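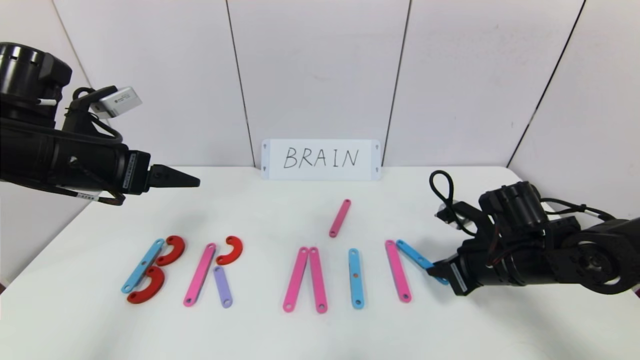

What is the shortest rest period the sourdough starter can be given before a test bake without affecting the crumb?
The present working figure is 3 hours at bench temperature, measured from the last feeding.

Test Kitchen Notebook, Draltirdale Bakery Workshop
Entry 2/17/19, E. Fitzsimmons

Batch 1723 was mixed with 1000 g of Fu bread flour and 400 g of mature starter. Water was held back at the first mix and added after the salt. The dough was slack at the first fold and tightened by the second.

Two loaves were baked on the lower deck and two on the upper. The lower deck loaves colored unevenly at the base. Ho-yin Lui has asked that the deck thermostat be checked before the next batch, and the request has been entered in the maintenance log.

Crumb was open near the crust and close at the center. The same result was recorded in September with the older Prostalness flour, so the flour is not considered the likely cause. Shaping was firmer than the written method calls for.

Next batch: same formula, lighter shaping, upper deck only. Colleagues are asked to label starter jars with the time of feeding. Remaining dough is in the left refrigerator, second shelf.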